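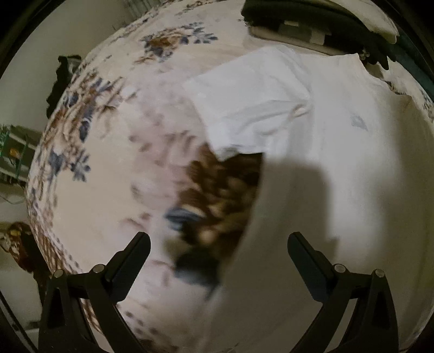

We went to the open day at the old Grimell cotton mill on Aug 29, 2021, and I'm still telling everyone about it! My friend Estela Durán had wanted to see it for years (her aunt worked there until it closed in 2001), so we set off early with sandwiches and far too much coffee. I wore dark wool, a silly choice for the heat, when a plain white T-shirt with short sleeves and a little logo on the chest would have done nicely. The tour lasts 90 minutes and goes through the carding room, the spinning floor and the dye house, and they start up one of the looms for you. Oh, the noise!

Our guide, Sinéad Nic Giolla, let us handle the old sample books, page after page of florals, and I could have stayed with those all afternoon. 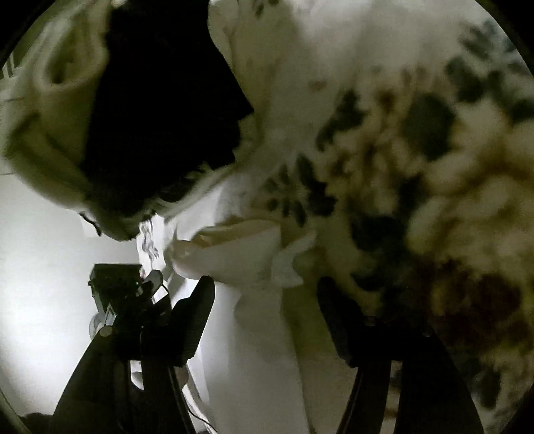
*White cloth and a printed pattern together, always a favorite of mine.*

Tickets are 10 dollars and the tea room takes cash only. Go up the back stairs if you can manage them, the view over the river is lovely. We're hoping to go back in February for the weaving weekend.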